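7 March 2021

Raining when I woke, and still raining now, so it has been an indoors sort of day and I have let it be one.
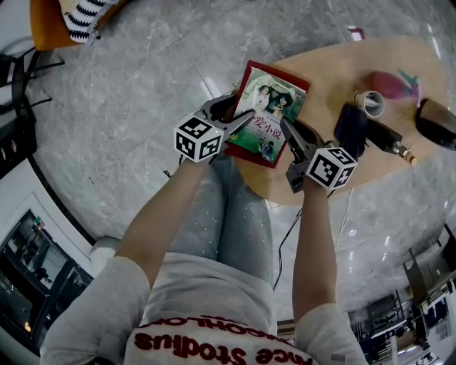
I meant to get up early and deal with the oval table before breakfast, but I made tea first, and then I made more tea, and by the time I sat down to it the morning had mostly gone. I do love that table. It's the pale wood of it, I think, and having no corners to catch a hip on, though the same friendly shape means that everybody who walks past puts something down on it and wanders off again. Keys, post, half a packet of biscuits. Mum's sideboard was just the same and she used to clear it with her whole forearm, straight into a drawer!

So today I did it properly, or nearly properly. The red-bordered book was the first thing to be decided about. It's the one with the lady in the white dress on the cover and the red Chinese characters across the middle, and I have been meaning to find it a proper home for weeks. Wanpen Yimyam gave it to me when she was thinning out her shelves before the move, and I said yes straight away because I liked the soft greens on the front, which is a silly reason to take a book when you can only read one word in ten of it. I have my little dictionary and I do try. I managed a page and a half in January and was so pleased with myself that I rang her up to tell her, and she laughed for a good long while and then asked me what had happened on the page, and I couldn't altogether say.

Anyway, it shan't go on the high shelf, where I'd never look at it. I've decided on the low one by the armchair, next to the atlas — and if that makes me open it more often, then good.

The small white cup with the grey rim I can't bring myself to put in the cupboard with the others. It holds next to nothing, two swallows of tea if you're lucky, but it sits so nicely in the hand. It can stay on the table and I shall stop feeling guilty about it.

Then there is the red and pink thing with the teal green bit at the end. Sipho Nkuna came by after lunch to return the casserole dish, dripping all over the mat, poor man, and he picked it up and turned it round and asked was it a fruit. I said I thought of it more as company. It came in a box of odds and ends I bought for 500 at the Usarham sale, when all I wanted out of the whole box was the lamp, and the lamp has never once worked. I've grown fond of the other thing though. It cheers up a grey day.

We had the last of the ginger cake and he told me all about his trouble with the boiler. He has been quoted 2798 to replace it, and then 2493 by a different firm, and he can't decide whether the cheaper man is honest or has just forgotten to include something. I told him to ask for it in writing. He stayed until the worst of the rain was over and forgot his umbrella, so that is now leaning by the door, waiting to be taken back.

The marble floor was bitterly cold again this evening. I say every winter that I'll buy a rug for under the table and then spring comes and I let it go. I looked one up tonight, a lovely thick one in a mossy colour, and it was 3000, and I shut the page rather quickly. Perhaps in June, when they have the sales on, although by then I'll be glad of the cool under my feet and shan't want it.

Read four lines of the book before supper, with the dictionary. Somebody is waiting for a letter, or possibly for a train. Will ask Wanpen.

Must remember eggs tomorrow, and the umbrella.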